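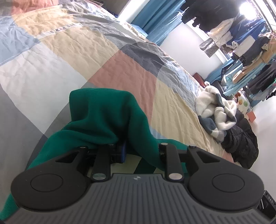 How long should you allow for the Pudley mill open day? Two hours is enough for the mill itself, and another half hour if you want to look round the shop properly.

I went in March, on the morning session. Pudley is at the bottom of a steep lane outside Kalbridge and the bus stops at the top, so wear decent shoes. There is a small car park, but it was full by ten and people were leaving their cars along the verge. Entry was free. You put your name on a sheet at the gate and were given a sticker with a group number on it.

## The spinning floor

The mill is run by Pludameo, who spin woollen yarn and knit jumpers, scarves and blankets. They moved into the building after the last owners gave up on carpet yarn. The tour starts upstairs, where the fleece arrives already washed. It is blended in a large bin, with oil added to stop it flying about, and then goes through the carding machine. That was the best part for me. The wool goes in as a matted heap and comes off the far end in thin soft strips, which are wound on to long bobbins ready for spinning.

The spinning frame has 156 spindles and they ran it for us for a few minutes. It is very loud. Ear plugs were handed out at the door and I would keep them in, even though it means missing most of what the guide says. There are boards on the wall that cover the same ground.

The floor is oily in places and the stairs are narrow. There is no lift, and anyone who can't manage stairs is taken to the knitting room first and waits there for the group. It would help if the leaflet said so.

## Knitting and finishing

Downstairs is the knitting room. Panels come off the machines feeling stiff and a bit greasy, and they look too big. They are linked together at the shoulders and sides, then washed, which takes the oil out and shrinks them to size. After that they are pressed over flat metal shapes. We were passed an unwashed sleeve and a washed one to compare, and you would not guess they were the same yarn.

Mending is done by hand at a bench under the north windows. Most of the work is dropped stitches and small holes. They will also mend jumpers bought elsewhere, if the yarn is wool, though the waiting list was closed when I asked.

## The shade room

I had not expected much from this, but I stayed longest. The shade books go back to the carpet days and hold 933 samples, each one a twist of yarn tied to a card with the dye recipe written beside it. The dyeing itself is now sent out to Ugwu, a firm on the other side of Kalbridge, so there are no vats to see.

## Shop and tea

The shop sells seconds, cones of leftover yarn and bags of offcuts. I bought a scarf with a slight fault in the edge and a cone of grey. Cards are taken. Tea and fruit cake were served in the old boiler house, which was cold, so keep your coat on.

The next open day is in September, and the afternoon session is said to be the quieter one.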